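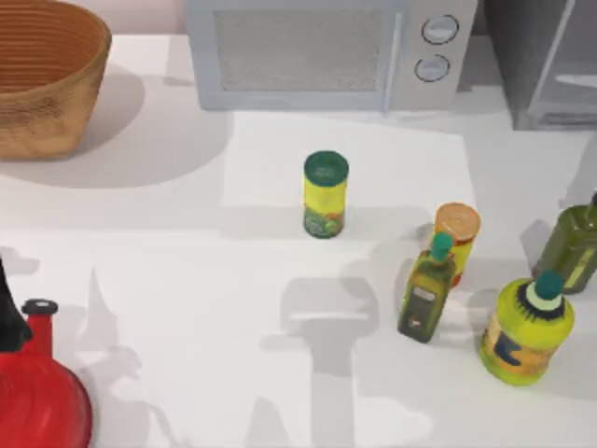
Simulierte Küchenarbeitsfläche der Umgebung Clerkau mit Dosen und Flaschen; am Boden der Szene die Schatten der Roboterarme.

Plandero ist ein Verfahren zum Imitationslernen für zweiarmige Manipulatoren, das am Forschungsinstitut Zillthorpe entwickelt wurde. Es dient der Untersuchung, wie stark gelernte Greifstrategien von Beleuchtung und Schattenwurf abhängen.

Verfahren
Grundlage sind 600 ferngesteuerte Demonstrationen, die vollständig in der gerenderten Umgebung Clerkau aufgezeichnet wurden. Jede Demonstration wird mit veränderter Lichtrichtung neu gerendert, während Armbewegung und Objektlage gleich bleiben. Das Steuerungsmodell Yin sagt aus den Kamerabildern und den Gelenkstellungen jeweils die nächsten 30 Steuerbefehle voraus.

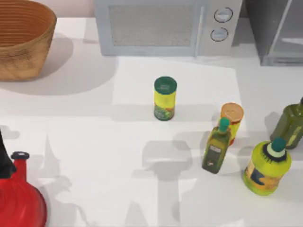

Als schwierig gelten eng benachbarte Behälter, die sich in der Kameraansicht teilweise verdecken, sowie Schatten der Greifer, die auf die Arbeitsfläche fallen. Frei stehende Dosen werden dagegen als Referenzfall geführt.

Ergebnisse
Die Auswertung umfasst 2252 Versuche, von denen 1416 als erfolgreich gewertet wurden. Fehlgriffe traten überwiegend bei verdeckten Flaschen auf. Eine Übertragung auf reale Roboter ist bislang nicht veröffentlicht.

Siehe auch: Imitationslernen, Domänenrandomisierung, Teleoperation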